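We use cookies to remember your settings and to see which articles get read. Accept all | Manage choices

Ask Lihua Gu when a robot will do her dishes and she laughs, then goes a bit flat. "People have been asking me that for 20 years," she says. "I used to give a date. I stopped."

Gu tests household machines for Lomley, which writes reports for stores deciding what to stock. She came to it from appliance repair, and she still talks like someone who expects to be called out on a Saturday because a pump has quit.

Her complaint is with the demo reel. One company, Vultdale, sent her a clip of an arm clearing a sink. She wanted the whole session. "They sent me 562 seconds of it in the end. The clip was the best 20."

What interests her is the dull end of the job, one arm and a plastic basin.
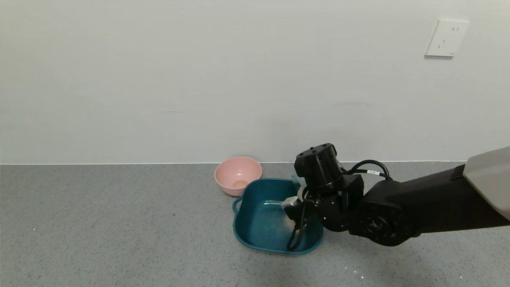

So can a machine wash up after dinner yet?

Parts of it, slowly, if a person sets things out first and stays nearby to deal with whatever goes wrong.

Clear plastic is where Gu likes to start. "You and I find a clear cup with our fingers. We don't even look. A machine that leans on its cameras has to work out where the edge is, and the edge is hardly there." Then there is the grip. Squeeze too hard and a thin cup bends, too soft and it slides.

She gives the engineers their due. Picking up a cup by its side and holding it at an angle is hard, and she remembers when it would have filled a whole research paper.
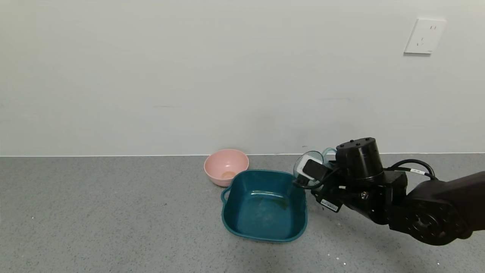
4 min read

"Fine, it has the cup," she says. "Is the cup clean? Who checked?" In her view that question gets skipped in nearly every pitch she hears. Harries, a rival testing outfit, scores a task as done once the object has been moved. Gu thinks that is far too kind.

She has a number she uses on salespeople. Her last long trial ran to 659 attempts, and she wanted 500 of them finished with no human hand involved. "We didn't get there. I won't say how far off we were, they'd be upset with me."

Would she put one in her own kitchen in Stusenen? She already has a dishwasher, she says, and it cost less than the arm's shipping crate. "Bring me one that does the greasy pan at the bottom. I'll make the coffee while it works."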